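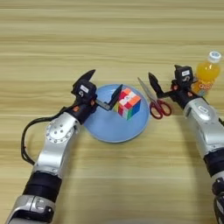
Plate, puzzle cube and scissors, kitchen table, Bromwood.

Item 300

The schedule for the house at Bromwood ran to 1,129 lines. I had written most of them in the first fortnight of October, working from the top of the house down, as the Wannasri manual requires. Lofts are done first while the light is good. Kitchens are done last. The kitchen at Bromwood was an exception, as the water was due to be shut off, and so its items were given numbers in the low hundreds.

Item 300 was entered as follows: plate, light blue, round, shallow, raised rim. Puzzle cube on same. Scissors, one pair, on table to right of plate.

The office at Flestance returned the line with a query. Under the manual, a number may be given to a single object or to a set. A set is defined as two or more objects made, sold or habitually used together. The office wished to know which of these applied to a plate, a cube and a pair of scissors.

I replied that they had been found together.

The office replied that a good many things were found together, and would I please split the line.

Splitting a line is not difficult. The first object keeps the number and the others take a letter. I could have done it at the desk. The manual says, however, that any amendment to a line must be made in sight of the goods, and I have always followed it on that point. I drove back to Bromwood after lunch.

The table was pale wood with the grain running the long way in wavy bands. It had its own line and was not in dispute. I put my folder on the draining board and looked at the goods.

The plate presented no problem. It belonged with the other crockery or it did not, and either way it was a plate. The scissors belonged in the drawer. I opened the drawer and found that there was a space in it the length of a pair of scissors, between the string and the candles. I wrote this down, although there is no column for it.

The cube was not solved. The top had white, orange and red squares on it, and the face at the front left had red, yellow, green and white. It sat slightly off the middle of the plate. I considered why a person would put a puzzle on a plate, and listed the possibilities in the margin. To keep it off the table. To carry it from another room. To offer it to someone.

The margin is for corrections only, so I rubbed these out.

I should record here that the family had asked for a condition to be noted against every item. The usual grades are good, fair and poor, with a fourth, incomplete, for things such as jigsaws and tea services. I had entered the cube as incomplete. Flestance had passed this without comment. Standing over it, I saw that the grade was wrong. Incomplete means that a part is missing, and I had no evidence that any part was missing. The squares were merely in the wrong places. There is no grade for that.

I sat down. The chairs had been entered and it is permitted to sit on them.

At 3 o'clock the Metine van came for the wardrobes. I heard it reverse up to the front door and heard the wardrobes go down the hall, the second with more difficulty than the first. The driver called through for a signature and I signed. He asked if the kitchen was ready to go. I said it was under query.

When the van had gone I took out the schedule and did the amendment. Item 300, plate. Item 300a, puzzle cube, condition good. Item 300b, scissors, condition good. I initialled all three. I then picked up the scissors to return them to the drawer, as they would travel better there, and found that I had put them down again where they were, at the same angle as far as I could judge.

The tap was tried and gave nothing. I noted the time.

On the way out I read the line again in the hall, under the bare bulb. It was correct. It complied with the manual in every respect. I crossed it through, wrote the first version back in above it -- plate, cube on same, scissors to right -- and in the column for type I put "set". In the column for grounds, which is 2 centimetres wide and is generally left blank, I put "habitually used together".

Flestance has not yet replied.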